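Tiltum revises rules for reusable tableware at public events

Outdoor events in Tiltum will have to meet a new standard for washing and returning reusable plates and cups, under rules that take effect in June. The rules apply to any event expecting more than 3000 visitors and to food markets of any size held on town property.

Organizers must file a tableware plan with the permit application. The plan has to name the washing contractor, list the return points and state how long used items will be held before washing. The maximum holding time is four hours, down from the six proposed in the first draft.

Simin Mousavi, who heads the town's permit office, said the shorter limit came out of comments from vendors. "Dried sauce is the main cause of rewash," she said. "Past four hours the second cycle becomes routine, and the water use doubles."

The town received 23 written comments on the draft. Most dealt with deposit amounts. The final text sets a deposit of $2 per item for plates and cups alike and requires refunds at every return point, including those run by a different vendor. Cutlery is exempt from the deposit but must be collected separately.

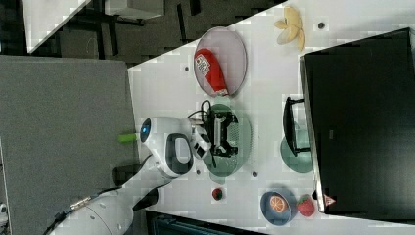
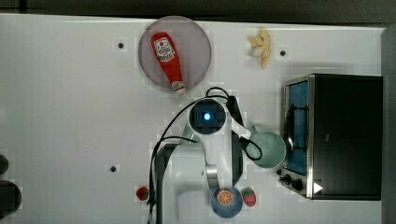 Plates on white tabletops. The lower picture also shows a ketchup bottle and a banana.

Two firms, Doltura and Surnetti, currently hold washing contracts in the town. Doltura runs a fixed plant near the rail yard. Surnetti uses trailer units that can be parked on site, and its permits will need an amendment covering wastewater discharge. Zdenka Ionescu, operations manager at Surnetti, said the company expects to file the amendment before the rules take effect.

Perforated and mesh items are treated separately. They may be used for dry food only and must be washed in racks that keep them upright. Items with visible cracks or cut marks deeper than the surface finish must be withdrawn from use and may not be returned to stock after polishing.

The Arabzadeh food market, which operates on the old fairground, will be inspected first. Inspectors will check rinse temperature, rack loading and storage. Vendors that fail will get a written notice and one reinspection without charge. The permit office will take plans by mail or at the counter until 4 p.m. on working days.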